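Two arms, one little purple cloth: my afternoon at the Staltstead open day

I only meant to stay for the free coffee, and then I lost most of an afternoon watching robots fuss over laundry. Staltstead opened its workshop to the neighbors in June 2021, the first time since it moved to Mistthorpe, and the line went out past the parking lot. The sign-up sheet had 200 names on it by lunch!

The crowd favorite was the fabric station, run by Orathai Nuchit and Wiroj Luangrath. It's a pair of black and white arms working over a flowery white surface, with striped wallpaper on the walls (my grandmother would have approved). Both grippers come in from the sides and meet over one small piece of light purple fabric. I stood there with my nose practically on the rail, and so did every kid in the room.
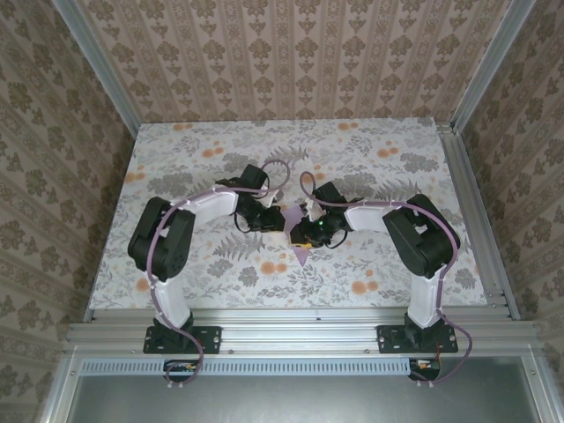

What comes next

Orathai told me cloth is the hard part, way harder than boxes or cups, as it never lies the same way twice. She's been at it since April and still talks to the arms under her breath — I heard her. Wiroj let us ask anything we liked, so of course someone asked when it'll do fitted sheets. He just laughed.

There were 4 tours in all, and I caught the last one with Boonsong Wongsuwan, who walks fast. If you missed it, Staltstead wants to do another open day once the second room is painted. Sign up at the front desk, and get there early for the coffee.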